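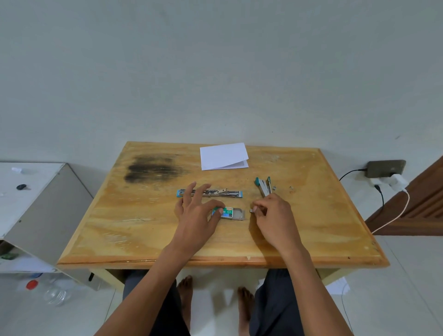
Since February our packing office at Dukent has a machine that prints, folds and staples the delivery papers. Before, four of us did this by hand. I want to write down what changed, a short thread.

**1/** The machine does a full set in one go. On the first Saturday it made 3,295 sets and stopped 29 times. Most stops were paper jams. Stela Enache wrote every one in a notebook, with the hour.

**2/** The hand work did not disappear. Odd sizes, reprints and customs copies still go to a person with a stapler and a box of staples. I do many of them. You open the stapler, put in a new strip, close it, continue.

**3/** What I miss is the talking. Four people at one table talk all morning. Now Darius stands at the machine with ear protection and I sit with the odd sizes – we wave.

**4/** What I do not miss is my thumb. After ten years of stapling it hurt every winter. This year it is better.

**5/** Piyumi Wanigasekara moved to returns. She asked for it and she got 20 hours of training, paid. Hervé did not ask and was moved also. He is still angry and I understand him.

**6/** The manager said "no jobs lost." True on paper. But when Finn Sauerland left for Hondosside, his place was not filled. I think we should count this too.

**7/** A small thing: the machine staples always in the same corner. Baert, our oldest customer, wants the other corner. So all Baert papers are done by hand, every week, and they come to me.

**8/** If your workplace gets such a machine, ask early who will do the exceptions, and how much time they get for it. We asked late. Now it is 10 minutes per batch and it is too short.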